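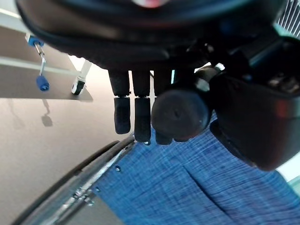 ## 3. Comparing the Dukar hand with your old gripper on cloth

By now the hand is bolted on, the Biraveck controller has found all the fingers, and you're probably itching to pick something up. Please do! We like to start people on fabric, in and around a wheelchair, because it is the kind of job where a two-jaw gripper and a fingered hand behave very differently, and you'll learn more in one afternoon than from any table of grip forces we could print.

Set the wheel locks on the chair before the arm is powered, and keep everyone out of it for the whole of this section.

1. Open the hand fully and bring it in over the cloth with the fingers pointing down. Take the last stretch at creep speed.
2. Stop with the fingertips just above the weave. Check the wrist camera view: you want to see the fingertips and a fair amount of cloth beyond them, plus the metal rail beside it if you can manage it. The rail makes a handy straight line to judge the angle by.
3. Choose **Soft close** on the controller. The thumb comes across in front of the fingers, so give it room on that side.
4. Save the position as `cloth_start`. You'll come back to it more often than you'd think — we certainly do.
5. Swap in your old gripper, load its own tool offset, and repeat from step 1 with the same patch of cloth.

**Caution:** Never lower the hand onto a bolt head or a bare tube. The fingertip pads are rated for 4,000 closes on fabric, and metal edges will shorten that considerably.

**Note:** If the controller shows code 419, the thumb has met something before the fingers did. Open the hand, lift it clear, and try again from `cloth_start`.

### Working near a crease

A fold in the cloth gives the fingers something to gather, and it's the place where most people start to see a difference between the two tools. Line the thumb up with the crease, close slowly, and watch the camera view as you go.
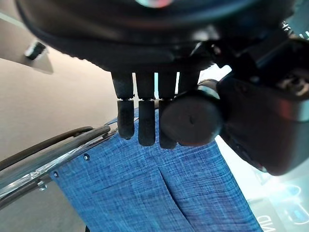 Iveta Šimko would have you do it the other way round: "I start on the flat part with both grippers and save the crease for last. If you begin with the easy grab, you end up tuning everything for the easy grab."

That's a perfectly good order too, and if you have the time, run both. Write down the closing speed and the grip setting for each attempt, and leave the camera exposure alone between tools so that the recordings can be compared side by side.

6. When you've finished, open the hand, raise the arm clear of the chair, and choose **Park** before you reach in to smooth the cloth.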